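The Long Road to Paracha

By the time the bus pulls over beside the feed store in Vesunach, the driver has usually guessed why you're there. It's the shoes. People who have come to visit family wear ordinary shoes, and people who have come for the bowls wear those flat, smooth-soled things that make everybody walk like a penguin on gravel. He'll point you up the hill without being asked, and if it's October he'll probably tell you the grass is slow.

He'll be right, too. The green at Vesunach sits in a dip behind the old school, where the dew hangs on until nearly lunch, and a bowl that would glide halfway to the next county in July comes to a stop on an autumn morning as if it had remembered something. I've played there for more seasons than I care to add up, and I still send my first one short every single year.

Lawn bowling doesn't get many pages in magazines like this one, and I understand why. It isn't fast. There's no shouting to speak of (well, there's a little shouting), and from the road it looks like a group of people in white pants who have lost an earring. But get close, and stay for an end or two, and you may find yourself holding your breath over a ball that is traveling slower than you walk. The bowl is heavier on one side than the other, so it never goes straight. It starts out wide, looking like a mistake, and then toward the end of its run it leans and curls in toward the little white jack, and if you judged it well it settles there so gently you could cry.

The autumn league that brings us all together takes in four towns, strung along the same river valley: Vesunach at the top, then Tekik, then Stemen, with Paracha down where the river widens out. Every club hosts one round, and the last is always at Paracha, because Paracha has the best drainage and, it must be said, the best soup. We play in teams of 3, what most bowlers call triples, and I've come to think it's the friendliest form of the game there is. In singles you're alone with your nerves. In fours there is a good deal of standing about. In triples you hardly have time to get cold before it's your turn again, and there's always somebody at your elbow to tell you that the wind did it.

Each player has a job. The lead rolls the jack and tries to get a bowl or two up close before things get crowded. The second fills in, or cleans up, depending on how the lead's morning is going. And the skip stands way down at the other end, waving arms and pointing at patches of grass, and plays last, when everything is either won already or in a terrible mess. I've been all of these at one time or another, and I'm a lead by temperament. I like a clean green and nothing to knock over.
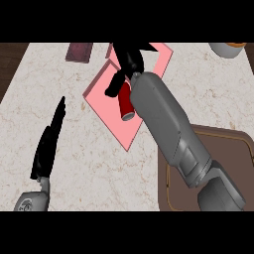 Illustration: computer rendering

Tekik is the round that newcomers worry about, and with some reason. The green there was laid on what used to be an orchard, and whoever leveled it must have been in a hurry to get home. There's a slope on the clubhouse side that you can't see at all, even lying on your stomach, which I have done. Bowls that ought to curve left think it over and go straight. Bowls that ought to go straight end up in the ditch. The Tekik players know every inch of it, naturally, and they're kind enough to look surprised along with you.

If you're playing there for the first time, my advice is to use your trial ends for learning and forget about looking good. Send one bowl wider than you think any sane person would. Send the next one narrow. Watch where the home skip stands, and watch her feet more than her hands — she's standing where the good line isn't, so as not to wear it out. And bring a towel that you don't mind ruining. Cold hands can be managed, but a damp bowl will slip out of them at the worst moment.

Stemen is another sort of place altogether. They have a carpet green there, the only artificial surface in the league, and it runs quick in any weather. Some of our older members grumble that it isn't proper bowling, and then they go out and play the best they've played all season. I used to be a grumbler myself. What changed my mind was a wet afternoon when every grass green in the valley was shut and we had the lights on at Stemen with the rain drumming on the shelter roof, playing one more end, and then another, until somebody's husband came looking for her.

The trick on carpet is patience in the delivery. You barely have to push. Bend the knees, let the arm swing like a gate, and put the bowl down so softly that it makes no sound. If you hear a thump, you've dropped it, and so has everyone's opinion of you. (They'll get over it. Mine took most of a season.)

And so to Paracha, where we finished up this year under one of those high, pale skies that make the whole valley look freshly washed. Going into the last round there were 2 clubs level at the top of the table, and neither of them was mine, so I was free to enjoy it. Vesunach drew Stemen on the middle rink, and it went back and forth the whole day, never more than 3 shots in it. On the final end the Stemen skip had one bowl left and a wall of other people's bowls in front of her. She stood on the mat for a good long while. Then she played it out wide, so wide that a man near me groaned and put his cap over his face, and we all watched it lean, and lean, and come creeping around the back to nudge the jack over to her side.

She didn't cheer. She said "Oh, good," and went to pick up the mat.

The greens are being put to bed now, spiked and top-dressed and left to the worms, and most of us will be on the indoor carpet until spring. If you'd like to try it, any of the clubs will lend you a set of bowls and somebody patient to stand beside you. Flat shoes are all you need to bring, and an extra sweater if you're going to Vesunach.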